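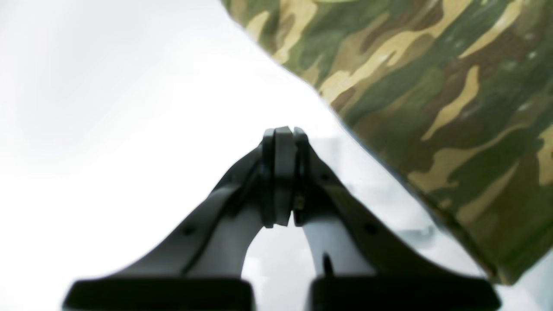

Tanddale's textile recovery depot has signed off on money for two folding arms, with delivery pencilled in for December. The budget is $184,000 all up, covering the arms, guarding, cabling and the first year of service. Spare finger sets are a seperate line and were nearly left out of the quote. Soft goods are the hard part of the job, camouflage fabric included, and the closed fingertip pads on a two-finger gripper are thin enough that the depot wants replacements on the shelf from day one. Eight sets for now.

Two suppliers made the shortlist, Gasar and Kołodziej. Gasar came in cheaper on the arms, dearer on servicing. Kołodziej quoted an eight-week lead time and on-site training. No contract signed yet - the depot says it will go back to both on freight before it picks.

Power is the other cost. The Prirkton Road shed needs a new switchboard first, and thats coming out of the building budget, not this one. Sparkies booked for November.

Sorting hours stay the same through the install. Drop-offs still by the side gate, 7 am to 3 pm. Bagged and dry please, no doonas.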